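Trying Out Two Sets of Fingers on Round Glass

If you have ever watched a gripper close on a big round glass container, you know the little flutter in the stomach that comes with it! Flat boxes forgive almost anything. Curved glass does not, so I like to compare fingers slowly, one pair at a time, before I trust either of them with a full routine.

Start with the Kokstead pads, or whatever your softest pair is. Bring the arm in at 55 mm per second, stop short, and creep the rest of the way with the wrist camera view open beside you. You want both fingers arriving together (if one gets there first, back off and fix your centering before going on).

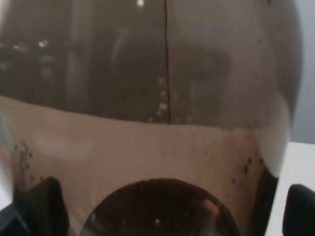
Now set the closing force to its lowest step and raise it a little at a time, lifting only a finger's width on each try. Reflections can fool the camera's autofocus, so lock the focus by hand at 200 mm and leave it there for both pairs. Despina Softić taught me that one, and it has saved me many a grumpy afternoon.

Then swap to the Coutinho fingers and do the whole thing over with the same speed, the same container and the same lighting. Write down the lowest force that held for each pair.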